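Coiling and storing short data cables

Short cables fail most often at the point where the conductor meets the plug. The method given in these notes keeps the bend away from that point. It suits leads of up to 3 metres.

1. Unplug both ends and lay the cable out straight.
2. Hold one plug in the left hand with a hand's width of cable left free behind it.
3. Form the first loop without pulling. Let the cable set its own diameter.
4. Turn the next loop under, so that its twist cancels that of the first. Alternate over and under to the end.
5. Leave both plugs outside the coil. Do not wrap the tail around the bundle.
6. Fasten with a hook-and-loop tie. Wire ties cut into soft jackets.
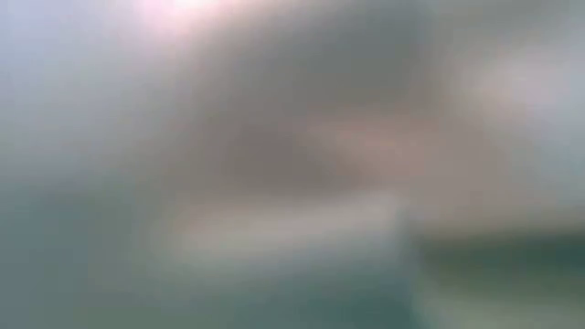
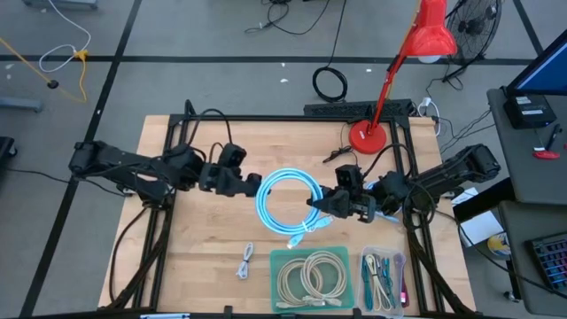
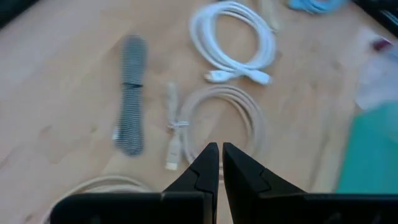
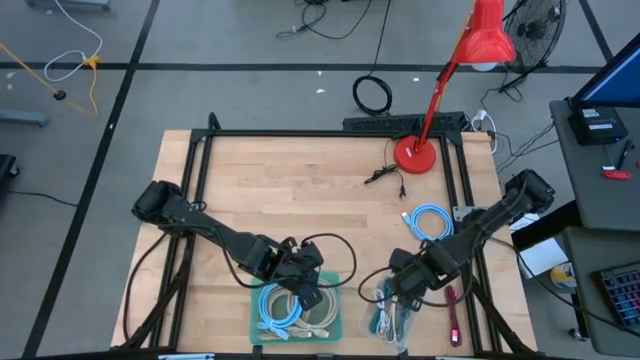
Photos: Dean Gosling, Eltdale

Braided leads are stiffer and need a larger loop. If the braid has begun to fray, trim the loose strands and cover the area with heat-shrink before coiling.

Store coils flat in shallow trays, one type to a tray, away from heaters and direct sun. Label the tray and each tie with the length and both connector types. Stock at Eltdale is listed under shelf code 463; leads withdrawn for repair go to 904.

Check the jackets each September. Discard any lead with exposed shielding.

Revised March 10, 2023, G. Dunmore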